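Stistcombe, upstairs room, February, 4 pm

Gripper pair B again, the one Harriet Park keeps calling Urka (the name has stuck, sorry). The right-hand one was closing a hair late after its last service, so today went on the jaw linkage and the finger pads. I backed off the pivot screw, wiped out the old grease, put in a very small dab of new and ran the trigger by hand, 22 slow closes, feeling for the notch. It's still there near the end of travel! Much fainter, though, and I could only find it when I was really going looking for it.
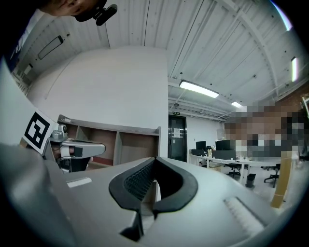
Pads next, while I had the tools out. Jahangir Ranasinghe wants them swapped every 1,000 grasps and I'd been letting them go longer, so fair enough, he wins that one. What I check is the grid of little ridges on the inner face of the black V, because once those go smooth the thing starts dropping anything shiny. I also look down the gap in the middle with a flashlight, crud loves it in there. Then the marker card beside the jaw: press all 4 corners flat, and don't touch the print with greasy fingers (me, last month). New pads are in the Harawira tin, second drawer.

After that I sat down with both of them to do the tracking check, which I'd skipped twice. Shoes flat on the floor, elbows in, cubes up where the head camera gets a good look at them, then slow circles and a few wrist rolls. 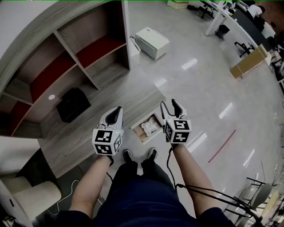
Photo: Prerstead bench log, head camera

Cable routing still bugs me. The black one off the right gripper runs down past my forearm and loops over the gray chair, and every time I reach left I can feel it tug. I want a clip at the elbow and a bit more slack, maybe a lighter cable if Harriet can find one. Left side is fine, leave it alone.

To do: order pivot screws, reset the grasp counter to zero, try the right jaw again tomorrow before anyone else grabs it.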